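双臂取瓶时夹持滑脱的排查与处理

适用于用双臂在饮料货架上取小瓶的工位。故障表现为:两手合拢后瓶子能往前带出一段,随后瓶身打转或下滑,控制端报“夹持丢失”,手臂停在层板之间。我们在 Salcedo 测试间跑了63次取瓶,13次报这个错,多数出在小瓶上。

一、先停,再看

1. 按下暂停,不要直接按复位。复位会让双臂走回原位,途中可能扫倒旁边的瓶子。
2. 瓶子还夹着的,由一人托住瓶底,另一人在控制端点“单侧松开”,先左后右。
3. 人手进货架之前,确认两侧使能灯都已熄灭。

二、查合拢时间差

打开 Plemon 日志,找到左右手的接触时刻。两者相差超过5毫秒,先到的一侧就会把瓶子推偏。在“同步”页把等待方式改为“双侧到位后加力”,保存后重启控制程序。
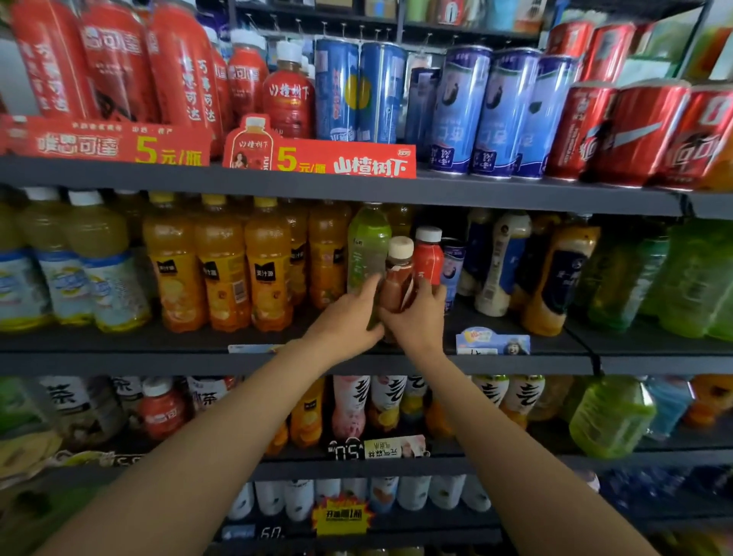

图1 双手夹住白盖棕色小瓶,从中层向前取出。

三、查拉出路径

小瓶夹在别的饮料中间,后面和旁边的瓶子都比较近。路径若带一点侧向,瓶身会蹭到邻瓶,夹持力瞬间变化,程序就判为丢失。把拉出段改成直线,瓶子完全离开层板前沿之后再抬高。拉出速度先降到默认值的一半。

四、查指垫

指垫发亮或有糖渍时,用湿布擦净,晾干再装。Promix 指垫用满800次就换,左右同时换,不要只换一边。

五、复测

同一位置连续取五次,没有报错再恢复原速。仍然报错的,导出日志,连同货架层号一起发给 Nuria Ortuño。

读者留言

阿柏:第二步改完好多了,但大瓶现在夹得偏慢,能按瓶型分开设吗?

Caoimhe Dunne 回复阿柏:可以,在“物品”页给大瓶单独建一条,同步方式选原来的那个。

小满_07:先左后右松开,我们这边反了,瓶子掉过一次,已贴条提醒。

联系我们 | © Prukeo 技术支持 版权所有 | 返回顶部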